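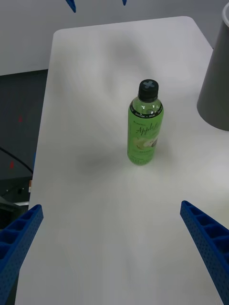 Frequently asked questions

I'm Skye Lamont and I write Wulano, a blog about apple drinks. Juice, cider (the kind kids can have), fizzy stuff, apple tea, apple water, the bright green ones from the back of the cooler. I get a lot of the same questions by email, so I put my answers on one page. Last updated 3 January 2022.

Why apple?

My grandmother kept a jug of it in the fridge door all year and I never grew out of it! I like orange juice fine, but I don't lie awake thinking about it. Apple drinks go from something that tastes like biting into a tree to something that tastes like a melted lollipop, and I enjoy both ends of that.

How many have you tried?

The tasting log is up to 166 entries. Five of those are repeats where I changed my mind or the recipe changed on me, so call it 161 different drinks if you're being strict with me (and a few of you are very strict with me).

What's the difference between apple juice and an apple drink?

On the labels I see, "juice" usually means most or all of what's inside came out of apples, and it'll often say 100% somewhere. "Drink," "beverage," "cocktail" and "flavored" are the words that make me turn the bottle around. It might have a little juice in it, or a lot of water and sugar, or no juice at all. Rules on the wording change from country to country, so I stopped trying to memorize them. Read the ingredients and look for the juice percentage, which tends to be near the nutrition panel in the US. A big swirly "Apple" on the front and a pile of sliced apples tell you the flavor and that's about it.

Why are some of them green?

Pressed apple juice is gold or brown. Pale green in a clear bottle usually means color has been added, and the ingredients list will tell you which one. Sometimes the label is doing half the work, too. I've poured out drinks I would have sworn were green and got something close to clear in the glass, all because the plastic sleeve around the bottle was so loud. I don't mark anything down for being green, by the way. Green drinks are fun.

Does green mean it'll be sour?

It means somebody would like you to think of a Granny Smith. Plenty of them are sweeter than the gold ones. If you want sour, look for malic acid up near the front of the ingredients, or citric acid if you can't find that one. Malic is the acid apples have in them anyway, and it gives you that tang along the sides of your tongue that hangs around after you swallow. Love it.

How do you do a tasting?

Bottle goes in the fridge the night before. I take it out, put it on a plain white table, and write down everything on the label before I open it, because once I've had a sip I get distracted. Then a small clear glass, a sniff, two sips cold. I leave the glass for twenty minutes and try it again. That second try is where cheap sweetener tends to give itself away, and it's also where a few boring ones have surprised me by opening up into something really appley.

I do water and a plain cracker between drinks, never more than four in one sitting. I did nine once. Don't do nine.

Why a white table?

Color! I used to taste at my kitchen counter, which is dark speckled stone, and every drink looked like tea. Khanyisile Baloyi emailed to point out that I'd described three very different juices as "amber" in the same week, and she was right. A white surface lets me see whether something is yellow, green or gold, and whether there's any haze in it. A sheet of white printer paper behind the glass works just as well if you don't feel like rearranging your furniture.

Does apple drink stain a white table?

I've never had a permanent mark on mine, but I wipe up quickly. It does get sticky, and the sticky ring is what catches dirt and turns gray. Warm water with a drop of dish soap, then a second wipe with plain water, then dry it. If you skip the plain water you get a dull patch that shows up every time the light comes in low. For old dried rings I lay a warm wet cloth on top and leave it alone for five minutes. Please don't scrape.

Shake or don't shake?

Cloudy juice, yes, gently, with the cap on tight. There's good stuff sitting at the bottom. Clear still drinks don't need it, though it won't hurt them. Anything fizzy, no. I've got a spot on my ceiling from a Lerkance sparkling apple that I gave "just a little swirl."

How long does it keep once it's open?

Go by the label first. Most of mine say something like "refrigerate after opening and use within" so many days, and I stick to it. If the label doesn't say, I finish it in three or four days and I never drink it from the bottle if I'm planning to put it back. Any smell of yeast or vinegar, fizz in something that was flat, or a bottle that's gone tight and swollen – down the drain. It isn't worth finding out.

I can't get the cap off!

Dry your hands and dry the cap, that's most of it. If it's straight out of the fridge, run the cap under warm water for a few seconds and dry it again. A rubber band around the cap gives you something to hold. And check for a plastic band at the neck first. Some bottles have a shrink band that has to come off, and some have one printed as part of the sleeve that isn't going anywhere. I've lost a fingernail learning which is which.

Can I reuse the bottles?

I rinse mine and use them for watering seedlings or for holding dry rice, but I don't refill thin single-use ones with drinks over and over. They scratch inside and they're hard to get properly clean at the neck. For recycling, ask your local program about the sleeve and the cap, since mine wants the full wraparound sleeves taken off and my sister's (two towns over) says leave everything on.

Can I cook with a sweetened apple drink?

Sure, if you cut the sugar elsewhere. I freeze it into pops, and I use it in place of water in gelatin. It's nice brushed on a plain sponge cake too. I wouldn't reduce a green one for a glaze. I tried that on pork chops and the flavor was all right, but dinner was the color of a swamp and my husband had toast.

What's your favorite?

Right now, Nutora cloudy apple, the small bottle. It's tart, a bit thick, and smells like a paper bag of apples left in a warm car. On the silly candy side I keep going back to Ngcobo Green, which Thandeka Msimang brought me a whole case of in June. I hid it from my family and I'm not sorry.

Do companies send you free bottles?

Now and then, and I say so at the top of the review. Most of what I write about I bought myself. I don't take payment for reviews and I don't send drafts to anyone before they go up.

Will you review the one from my local store?

Very likely yes! Send me a photo of the front label and one of the ingredients. The request list is long (the newsletter went out to 2,631 people last time and I think every one of you has an opinion about apple drinks), so it can take me a couple of months. Marthinus Xaba, yours is in the fridge as I type this.

Why don't you give scores?

I used to, out of ten, and nearly everything got a seven. Now each drink gets a paragraph and a yes, no or maybe on whether I'd buy it again. Khanyisile Joubert keeps a spreadsheet that turns my maybes into numbers anyway, and she's welcome to it.

How do I get in touch?

Use the contact form at the bottom of the page. If you're asking about a particular drink, please put its full name and the bottle size in the subject line. I answer everything sooner or later, usually in the evening with a glass of something next to me.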